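Notebooks > Vatemwood cell > Cloth handling > July

Search entries Go

July, second entry. Started 8:40 am.

Picking up from the fault yesterday afternoon. Arm went into protective stop while closing on the gray cloth. The log has the left finger in contact with the table before the right one had touched fabric. Force on the wrist climbed past the 40 N limit and the controller did what it should. No damage to the tabletop that I could feel. Lempi Niskanen was at the bench with me and had her hand near the e-stop but the arm had already quit.

What bothers me is the stop before that one. I went back through the log and there were 2 stops on the same approach, and the first was cleared from the pendant without a note. Whoever cleared it, please write it down next time, even one line. If I'd seen it I would not have run the second approach at full speed.

Checked so far:

Tool offset. Matches the sheet from when the Fedell fingers went on. Re-taught it anyway with the pointer, same answer.

Finger bolts. Tight on both sides. Paint marks line up.

Wrist force sensor. Zeroed with the arm clear of everything, then watched it for ten minutes. Small drift, nothing that would explain a hard contact.

Table height. Touched off at the four corners and the middle. Flat enough.

That left the height estimate from the wrist camera. Ran it standing still at the approach pose, 400 readings over bare wood on the left and 400 over the cloth on the right. The cloth readings sit in a tight bunch. The wood readings are all over the place near the bright patch where the light comes off the finish, and a good share of them come out lower than the table really is. The planner takes the lowest believable value under each finger and averages the two. So when one finger is over cloth and the other is over glare, the target drops below the surface and we drive into the wood.

Tried turning off the bench lamp on the Paucar side. Glare moved but did not go away, so it is at least partly the ceiling light. Put the lamp back where it was so the rest of the week's runs stay comparable.

Changed for now:

Hard floor on the approach, set from the touched-off table height. The planner can ask for lower but the arm won't go there.

Approach speed down to a quarter for the last stretch before contact.

Two stops on the same approach now locks the program. You have to type a note to clear it. Lempi wrote that part before lunch and I tested it by pushing up on the wrist by hand, with the arm in reduced mode.

Ran the edge approach again at the slow speed with the floor in. No stops. That is a handful of tries and I would not call it fixed. The floor hides the bad reading, it does not make the reading any better.

Lempi thinks we should throw out washed-out pixels before the height step. I would like to try a matte mat first, but the Moltier people asked for cloth on a plain finished table, and a mat changes the job. We can do her version on the saved readings without touching the arm. She has the files.

Also moved the pendant holder to the near side of the bench. Yesterday I had to reach across the work area to get it after the stop, and the arm was still powered. Bad habit and my fault. The holder is clamped, not screwed, so shout if it is in your way.

Left to do: rerun with the cloth hem square to the fingers instead of on the diagonal, and ask Moltier for the spare set of finger pads. Logging stays at 1000 Hz until this is closed, so watch the disk. Arm is parked in reduced mode. Please don't switch it back without asking me.

3 comments 0 shares

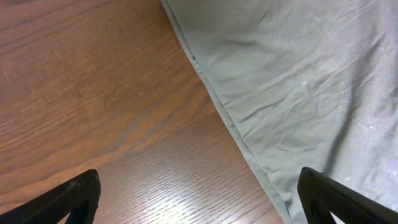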